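Objet : Re: [simu-bonnes-pratiques] Règle 4, objets non identifiables dans les scènes de rendu
Date : octobre 2018

Bonjour à toutes et à tous,

Tobias Quintanilla a écrit :
> Je relis le projet de guide et je bute sur la règle 4. On demande que
> chaque objet manipulable soit « reconnaissable par un annotateur ».
> Reconnaissable à quelle résolution ? Chez Plastport on rend petit, pour
> aller vite, et la moitié de nos scènes sauterait. Je propose de supprimer
> la phrase.

Tobias, je comprends l'agacement, mais supprimer la phrase me gêne beaucoup ! J'ai passé une bonne partie de la semaine dans le lot Shirima (2,911 rendus, tous sortis du même simulateur) et c'est exactement le point sur lequel les annotateurs se disputent. Les murs, les plans de travail, tout le monde s'en fiche. Par contre, dès qu'il y a un petit groupe de choses colorées posé quelque part, l'un écrit « outil », l'autre écrit « jouet », le troisième laisse le champ vide, et allez faire une statistique avec ça.

Je vous colle un rendu, ce sera plus parlant que mes grandes phrases :

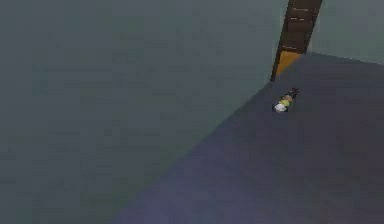 Rendu de simulation : du blanc, du jaune, du beige et du presque noir sur la surface bleue. Un seul objet ou plusieurs ?

Moi, je suis incapable de trancher. Et si je ne peux pas, je ne vois pas comment on exigerait d'un annotateur payé à la tâche qu'il le fasse. Il va deviner, et une étiquette devinée ressemble comme deux gouttes d'eau à une étiquette sûre une fois qu'elle est dans le tableau.

Du coup, je propose de garder la règle mais de la couper en 2 :

4a. Le fichier de scène doit donner le nom de chaque objet manipulable, tel que le simulateur le connaît. L'information existe déjà, on la perd bêtement à l'export (chez nous avec Perkico en tout cas, je ne sais pas ce que fait Flerero).

4b. Si l'objet n'est pas identifiable sur le rendu livré, l'annotateur coche « indéterminé » et décrit seulement couleur et position. Il n'a pas accès au nom du 4a à ce moment-là, sinon ça ne sert à rien.

Avec ça, Tobias, tes petits rendus passent sans problème, il faut juste qu'ils soient marqués. Pour le seuil de résolution, je préfère qu'on n'écrive aucun chiffre tant qu'on n'a pas fait le test sur un échantillon - 1,000 rendus me paraîtraient bien, tirés au hasard, avec deux annotateurs chacun.

Reste la question du robot hors champ. Sur le rendu plus haut on ne voit ni bras ni pince, et la règle 2 suppose toujours qu'on en voit un bout. Je rajouterais « le cas échéant » et puis voilà, mais si quelqu'un a mieux je prends.

J'aimerais une version propre avant février. Qui veut bien relire le 4b ?

À bientôt sur la liste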